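Deck table, again

Quick one today, have to be out the door in 40 minutes and the patio table is still the office / snack bar / craft corner. 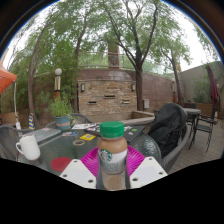
Firouzeh Dehghan told me in August that a table outdoors should never have more on it than you can carry in with one trip when it rains. She's right and I have ignored it completely. Two laptops, a mug, the pink plate, stickers, tape. That's three trips. Maybe four with the plant.

The plant stays though. Herbs do so much better out there than on my kitchen sill, and I like the teal pot with the orange band, so it gets to be the centerpiece. Pinch a leaf while you're waiting on a file to load. Recomended.

Glass top: pretty, shows everything. Every crumb, every ring. Hence the red coaster, which I own and mostly forget to use. Wiped the whole thing down last night with vinegar and water and it lasted till breakfast.

Coffee situation: bottled Starbucks, green cap, no dishes. The mug is for when I feel civilized.

Wicker chairs are holding up. Comfy for almost 2 hours, then your back has opinions. The little bistro table further out on the deck was supposed to be the coffee spot so the big table could be for work only. Lovely idea. I sat there once I think, in August.

Plan for tonight: laptops in, stickers in a drawer, jacket off the chair and on to a hook like a grown up. Umbrella can stay closed, no sun left by then anyway.

Ok shoes, keys, going. More on the planter box next time, I have seeds to use up.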